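Home | Diary | School visits | About

Tuesday, late

Dinden again today, and my feet hurt! 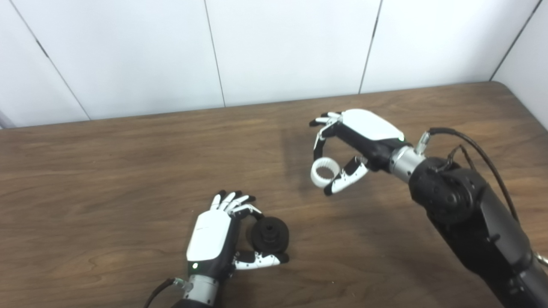

The primary school has 144 kids signed up and 92 in class this morning, which the head blamed on market day (fair enough, half the town was selling onions). I sat in on second-grade reading and loved it, even if the new workbooks are still stuck in Wingate. Grr. Must call them before lunch tomorrow. The older boys are the ones dropping out here, and I want that in my notes before I forget – only 58 left in the top two grades.

Rice for supper. Bed.

Filed under: Schools, Field diary

We use cookies to improve your visit. Accept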